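Rapport d'avancement, projet Tillamby
À l'attention de M. Craig Menzies, fonds Chevalier
Mercredi 16 août 2023

Monsieur,

Je vous présente l'état du projet d'accueil pour les travailleurs saisonniers à Nundum, pour la période qui commence en avril. Les travaux de la maison sont terminés au rez-de-chaussée. À l'étage, il reste la peinture de 2 chambres et le remplacement d'une fenêtre, que l'entreprise Suvell nous promet pour le mois prochain.

Depuis l'ouverture, 19 personnes ont logé dans la maison. La durée moyenne du séjour est de 3 semaines. Mme Marilou Catacutan s'occupe des inscriptions et M. Benjie Soriano du linge et des achats.
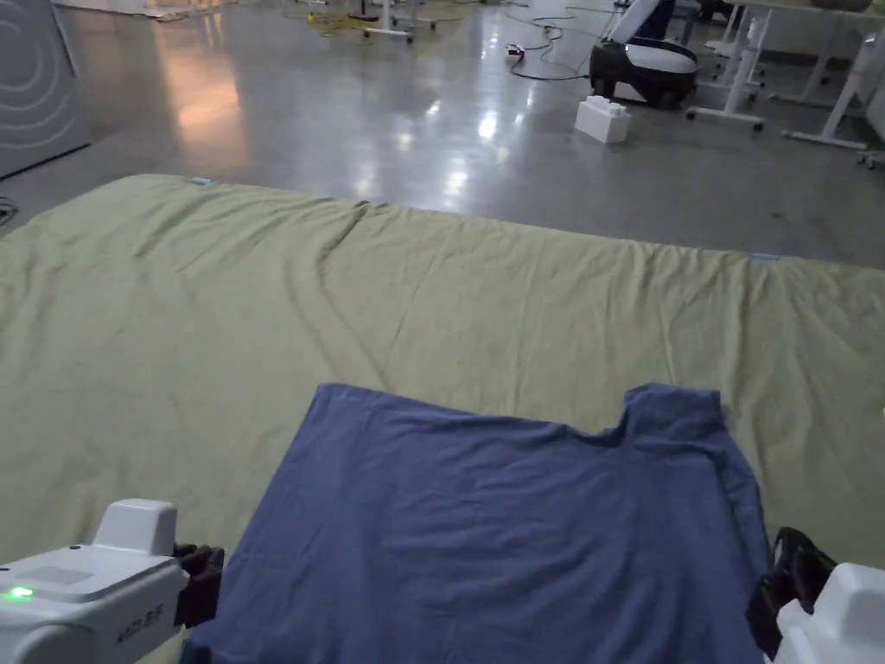

Couchage avec drap-housse vert sauge et tee-shirt bleu foncé.

Les cours de français ont lieu le soir, avec Mme Daranee Saithong. La participation est bonne mais pas régulière, car les horaires de récolte changent souvent. Nous avons donc déplacé une séance au dimanche.

Concernant le budget, la première tranche est dépensée à 100 %. La facture du plombier a été plus élevée que le devis, à cause d'une canalisation ancienne. Je vous serais reconnaissant de m'indiquer à quelle date la deuxième tranche peut être versée.

Avec mes salutations respectueuses,
Renato Paredes
Responsable du projet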